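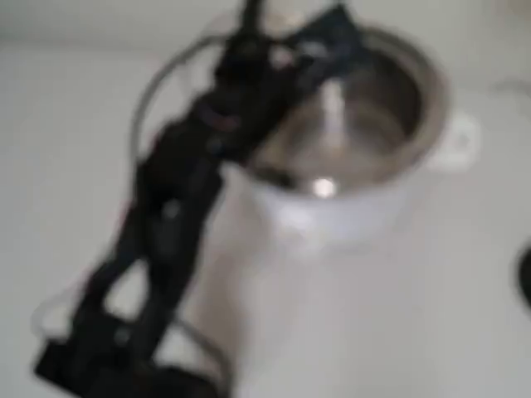 Fig. 1. Gripper at a white pot with a metal interior.

Unit 4: Blocks, Hashes and Confirmation

Reading before class: Okness course pack, sections 4.1 to 4.3. Bring the printed transaction table.

4.1 What a block holds

A block is a list of transactions with a header. The header stores the hash of the previous block, a timestamp, a nonce, and one hash that stands for all the transactions in the list. The last item is called the Merkle root. It is built by hashing the transactions in pairs, then hashing the results in pairs, until a single value is left. If a level has an odd number of entries, the Okness format repeats the last one.

The practice chain, Flendeser, has 1246 blocks. Each block may hold up to 39 transactions. Both values are fixed for the whole term, so answers can be checked against the key.

4.2 Linking

Each header contains the hash of the header before it. A change to an old transaction changes its Merkle root, which changes that header's hash. The next block then points to a value that no longer exists. To hide the change, every later block has to be rebuilt, and under proof of work each rebuilt block has to be mined again.

Note that the link shows a record was altered after it was written. It says nothing about whether the record was true when entered. A false invoice placed in a block is a well-preserved false invoice.

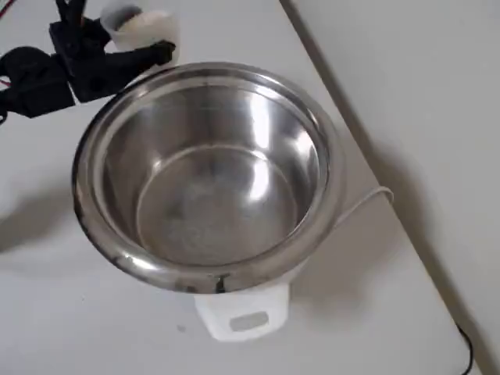
4.3 Forks and confirmation depth

Two miners can find valid blocks at nearly the same time. Nodes keep both and extend the one they received first. When one branch gains more total work, nodes switch to it, and valid transactions found only in the losing branch return to the waiting pool.

The number of confirmations is the number of blocks from the one holding the transaction to the tip, counting both ends. A transaction in block 1000 therefore has 13 confirmations when the tip is block 1012. Students often give 12 here.

Confirmation is a matter of probability. An attacker with a minority of the mining power can still catch up by luck, but the chance falls quickly as depth grows. With a majority, the attacker catches up eventually at any depth.

4.4 Permissioned ledgers

Clevis is a permissioned ledger with named validators and no mining. A block is final once more than two thirds of the validators sign it. Lu, the token used in the lab, runs on Clevis and has no market price. Do not apply the depth rule from 4.3 to Lu transfers.

Exercises

Draw the Merkle tree for a block of five transactions. Mark every repeated entry.

List the header fields that change when one transaction amount is edited.

For Clevis with 13 validators, find the smallest number of signatures that makes a block final.

Written work is due at the start of the next lab.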